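3.2 Erhebungsort und Ablauf

Die Untersuchung zur Wiederverwendung von Versandverpackungen im innerbetrieblichen Umlauf wurde im Dezember am Standort Zesby durchgeführt. Einbezogen waren 200 Sendungen aus vier Abteilungen. Die Erfassung folgte dem Schema von Mallet und Guillot, wurde jedoch um das Merkmal »Restetikettierung« ergänzt, das in der ursprünglichen Fassung fehlt.

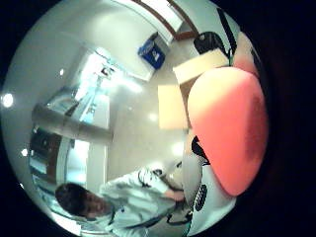 Abb. 4: Innenraum am Standort Zesby, im Vordergrund ein lachsrotes und ein weißes Objekt.

Als Wiederverwendung gilt im Folgenden jeder erneute Versand eines Kartons ohne Austausch des Grundkörpers. Nachgeklebte Böden und verstärkte Kanten wurden zugelassen, neu zugeschnittene Kartonagen dagegen ausgeschlossen. Der Zustand wurde auf einer fünfstufigen Skala bewertet, wobei die Stufe 5 einer Verpackung ohne erkennbare Stauchung entspricht. Strittige Fälle – vor allem bei einseitig eingerissenen Deckelklappen – bewerteten beide Kodiererinnen unabhängig voneinander. 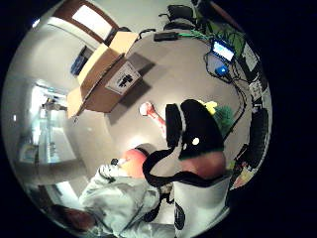
Die Restetikettierung wurde binär kodiert. Überklebte Versandetiketten zählten als vorhanden, sofern ihr Umriss noch zu ertasten war. Neun Sendungen ließen sich keiner Abteilung zuordnen und gingen nicht in die Auswertung nach Herkunft ein, wohl aber in die Gesamtverteilung der Zustandsstufen. Die Umlaufdaten wurden aus dem System Plolia exportiert und anhand der Sendungsnummer mit den Kodierbögen zusammengeführt.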